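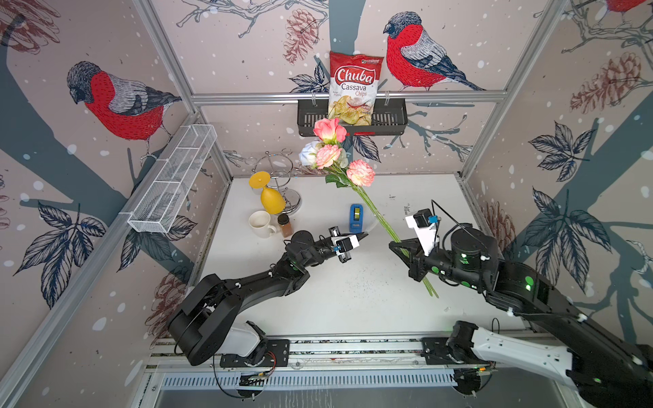
## Winter Bird Survey: Arrangements for the Coming Season

The Pareck Natural History Society will again take part in the regional winter bird survey, and members are invited to register for a route before the end of September. The survey area has been extended this year to include the lower meadows at Drosta, which were closed for drainage work during the previous two seasons. The northern boundary remains the Treltum road.

Routes are walked once a month from November through March. Each route takes almost 2 hours at a steady pace and should be completed before noon, when finches and other small birds are generally easier to find at the woodland edge. Members may choose their own date within the month but are asked to avoid days of high wind or heavy snow. A route missed for weather may be walked in the first week of the following month, provided the form is marked accordingly.

Şükran Özkan has agreed to continue as survey coordinator. She asks that recorders pay particular attention to the following points, which caused difficulty when last winter's forms were entered:

- Bullfinches should be recorded by sex wherever the view allows. The male has the red breast; the female is a duller gray-brown. Birds heard calling but not seen go in the separate column.
- Mixed flocks should be listed by species, with an estimate for each, and not as a single total.
- Feeding observations are welcome. Please name the tree or shrub if you know it, and leave the space blank if you do not.

Paper forms may be collected from the society's office on Monday evenings. The electronic form has been revised by Ferhat Kılıçarslan and now accepts partial entries, so that a route can be saved and finished later.

New recorders are asked to attend an introductory walk at Drosta led by Jean Moncrieff. Places are limited to 15. The walk starts at 9 a.m. from the lower gate and follows the old plantation track, parts of which are uneven. Waterproof boots are advised. The society has a small number of binoculars to lend, and these should be reserved in advance through the office.

Landowners along the Treltum road have kindly renewed their permission for access. Members are reminded that this permission covers the marked paths only, that gates must be left as found, and that dogs may not be brought on survey walks.

A summary of last winter's results, prepared by Janaína Moura, will be sent to all recorders with their route maps. Corrections to the summary should be sent to her in writing.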